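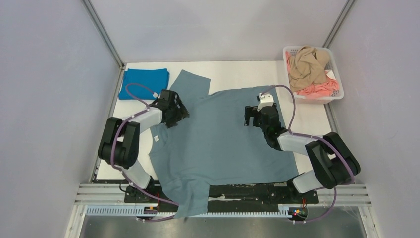 Sleeve over the front rail again, with the wiring right underneath.

I've read the Okholm fault report twice now and I still don't buy it. It blames "fabric variance" for 19 stoppages out of 400 shirts. Fabric variance! Shirts have sleeves. They hang off tables.

On run 111 a sleeve snagged below the tabletop, the left arm kept pulling, and the force limit took 5 seconds to trip. Fouzia Kiani hit the stop button before the software did anything. The report gives that one line.

Yasir Cheema wants a bigger table. Maybe. I'd rather see a cover over the electronics and a limit somebody has tested with real cloth, and I asked for both in January. What we got was a new version of the folding software, which folds a bit faster and watches the front edge no better than the old one did.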